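The price on the quote is the part I trust least

Every May our catering co-op sits down to decide what to buy, and every May there is one item on the list that nobody in the kitchen asked for. Last year it was a tilting kettle. This time it is a two-armed robot for the dish room, and the line in the draft budget reads $2,075 a month.

I have no quarrel with the machine itself. I have a quarrel with that line.

Elfriede Koller, who drew up the draft, got the figure from the lease offer Broltora sent us. It covers the arms and the software. It does not cover the stand, the floor work, the spare fingers or the hours somebody will spend setting out tubs where the thing can reach them. I asked for those numbers and was told they "depend on the site." Our site has been the same site for years. Send someone to measure it.

Then there is the matter of what we would be paying it to do. 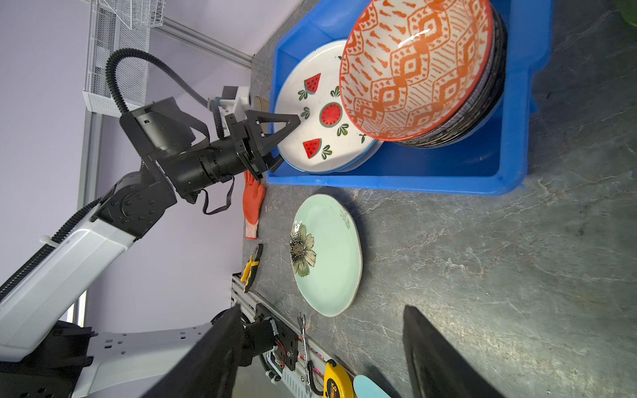 A gripper holding a watermelon plate by the rim, with bowls in the same blue tub.

I'll grant that holding a ceramic plate by its rim is a fair test, and mixed dishes are closer to our life than the identical white discs in most sales brochures. But a plate in a gripper tells me very little about a Friday night. How many plates an hour? How many chipped? Who gets called when it stops, and do we pay for the drive?

Dexter Malabanan argues that the lease protects us, as we can hand the thing back. Read page four. Handing it back early costs three months' rent – and we would still own whatever counter we had built to suit it.

Meanwhile the spray arm on our old washer is failing, and Salinas has quoted $848 to replace it, parts and labor, with a date attached. That is a dull purchase. I would sign for it tomorrow.

If the board wants to keep the robot on the table, fine. Ask for a paid trial in our own dish room, on our own crockery, with the breakages written down by our people. Put the whole first year on one sheet, including wages. Until I see that sheet I'm voting no.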